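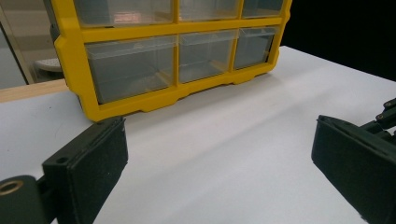 Fig. 1. Parts organizer with clear drawers, seen from the camera on the hand-held gripper. Fingers open.

Unit 4: Collecting demonstrations by hand
Notes by Cauã Xavier, revised 4/13/20

Reading for this unit: the Prokport manual, chapters on recording and on export. Bring your lab log.

4.1 What counts as one demonstration

One demonstration is one continuous recording of one task, from open fingers to open fingers. For the drawer task that means approach, grip the lip, pull, release, back away. If you stop to think halfway, discard it and start over. A pause gets learned along with everything else.

4.2 The view

The model gets only what the tool camera gets. In Fig. 1 the top of the organizer is out of view and the lower row of drawers is fully in it. Both finger pads show as well, and they should in your recordings too — the model needs them to judge distance to the drawer.

Clear drawers are harder than solid ones. The front panel lets the inside show through, so the thin lip along the top is the edge to aim for. Approach it slowly.

4.3 Variation

Change one thing between recordings: the angle of the organizer, its distance from the table edge, the starting height of your hand, or which drawer you open. Write the change in the log before you record. The Timside set from last year had 800 recordings, and 723 of them started from nearly the same spot. The policy trained on it failed when the cabinet was turned a little.

4.4 Checking

Gilmar Frota's group kept 292 recordings from their first round. Their rules are ours now:

Drop any recording where a finger leaves the view during the pull.
Drop any recording where the organizer slides on the table.
Keep a missed first grip if you corrected it smoothly, and tag it "recovery."

4.5 Assignment

Record 20 demonstrations of the drawer task, using at least three different drawers. Export them with Prokport and upload to the Falcão folder along with your log. We will train on the pooled set in May and compare it with the Timside results.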